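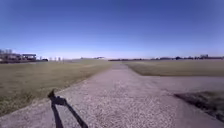 I get asked about path edges more than I get asked about anything indoors, so I've finally put my notes in one place. These are for anybody who looks after a long straight run of paving with grass on both sides, the kind where you stand at one end with a broom and the other end looks like it's in another county. Ours at Bendside is 900 feet, plus the bit that branches off to the side, and I have done every inch of it badly at least once.

If yours is a little front walk, most of this still works. You'll just be done before lunch (lucky you).

## Do the edges before you sweep

I used to do this backwards for years! I'd sweep the whole thing, feel great about it, then go along the grass line with the edger and throw dirt all over my clean path. Edge first, leave the mess where it lands, and sweep once at the end.

And walk it before you start anything. No tools, just your hands in your pockets. I look for stones that have wandered into the grass, places where the turf is creeping over, and anything that would trip a person in the dark. I kick the stones back or pick them up as I go. A mower will find every one you miss, and it's a horrible noise.

## The dirt lip

Sooner or later one side gets a dark little band of soil right where the grass meets the hard surface. Leaves and clippings and dust all collect there, grass roots into it, and before long you've got a raised lip that holds water on the path when it rains. I'm talking about a real ridge, the sort you can feel with the side of your shoe.

What I do:

- Slice straight down along the true edge of the paving with a half-moon edger. Lean on it, don't stomp.
- Come back from the grass side at a low angle with a flat spade and lift the strip out in chunks.
- Shake the good soil off the chunks into a bucket and keep it. You'll want it later for the bare spots.
- Drag the back of a rake along the cut so the grass ends up a touch lower than the paving.

I've got a Stornano half-moon that I like a lot, mostly for the wide tread on top. My old one had a narrow top and by the end of the day the arch of my foot was killing me. Any brand will do if the blade is sharp, and ten minutes with a file is worth more than a new tool. File it before you go out, and take the file with you.

Don't try to do the whole length in a day. I do a stretch, mark where I stopped with a stick pushed into the grass, and pick it up again the next Saturday. If you go past the point where you're tired your line starts to wander, and a wandering line on a straight path shows from a very long way off! 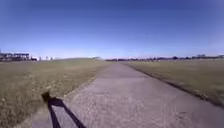
## Keeping the line straight

Speaking of which. On a short walk you can eyeball it, but over any real distance you need a string. I use two tent stakes and a roll of mason's line, and I pull it tight enough that it hums a little when you pluck it. Work along it, move the far stake, and keep going.

One thing that took me far too long to learn: don't look down at the blade the whole time. Every few cuts, lift your head and look along the path toward the far end. Your eye picks up a bulge much faster that way. Where the grass has thinned out and there's no clear line to follow, find the paving with the tip of a trowel and follow that. I trusted the grass once and ended up a hand's width off.

## Sweeping without wrecking your back

Get a wide push broom with stiff bristles for the rough stuff and a softer one for dust. The stiff one is 36 inches and it's from Petkov, and I bought it because it was the widest they had on the shelf. It's a bit much to carry but it eats up the distance.

Sweep from the middle out toward the sides, and go with the wind behind you if there's any wind at all. I know that sounds obvious. I have eaten a lot of grit on the way to finding it obvious.

Speckled, rough-textured paving hangs on to fine dust, so don't expect it to come up looking like a kitchen floor. I go over it once with the stiff broom and call it good. If you keep going you're only loosening more of the surface, and on an older path that's the last thing you want. Same with a pressure washer: I'd use the wide fan tip, hold it well back, and try a hidden patch first. I've mostly given up on ours for the long run and only bring it out for the junction, where people turn and drag mud around the corner.

About that junction! Wherever two paths meet, the inside corner gets walked on by everybody who can't be bothered to go the long way around (me included). You can fight it or you can give up a little ground. I gave up a little ground. I cut the corner into a soft curve and the grass behind it has had an easier time since.

## Bare, sandy patches along the side

The strip right next to a path has a rough life. It gets the runoff, the heat off the paving, the odd wheel, and all the stones that get swept off. So it goes thin and sandy and then it starts to wash out into a shallow trench.

Seed thrown on top of that will not take, trust me. I've fed a lot of birds this way. Rake out the stones first, scratch the surface up, and fill the low places with the soil you saved from the lip on the other side (told you you'd want it). Tread it down, top it up, tread it again. Then seed, then a light scatter of compost over the seed.

I keep it damp for 3 weeks, which out in the open with no shade means going out first thing in the morning and often again in the evening. August is a miserable time to try it. Early fall is much kinder, and if you miss that, wait for spring.

If wheels keep running off the edge in the same place, skip the seed there altogether. Dig it out a little and fill it with packed gravel. It looks tidy enough and you'll stop getting mad about it.
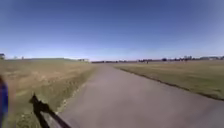 ## When the grass is all straw

Tan grass worries people, and most of the time it's only dormant. Tug on a handful. If it holds on at the roots, leave it be and it'll green up when it's ready. If it comes away in your hand like a bad toupee, then you've got some reseeding to do.

Leave it a bit longer than you think while it's in that state, and don't feed it. I do still edge when the grass is dormant, and I like it better. The stuff cuts clean, it isn't growing back behind you, and you can see what the ground is doing.

## What goes in the wheelbarrow

I hate walking back for things, so everything rides along with me now:

- half-moon edger, flat spade, stiff broom
- a file, in a sock so it doesn't rattle
- mason's line and the tent stakes
- two buckets, one for stones and one for soil
- a Lakadero kneeling pad, the thick kind
- gloves, plus the spare gloves
- water and a hat, no arguing, there is not a scrap of shade along there

The stones from the bucket get saved too. I tip them into the gravel fills, and the really small ones go under the downspout at home.

After a full go-over I get up to 4 months before the edges need more than a quick tidy, less if it's been wet and everything is growing like mad. In between I take the spade along on my evening walk and nick off whatever is creeping over. The sharpening notes for the half-moon are going on their own page once I've worked out how to explain the angle.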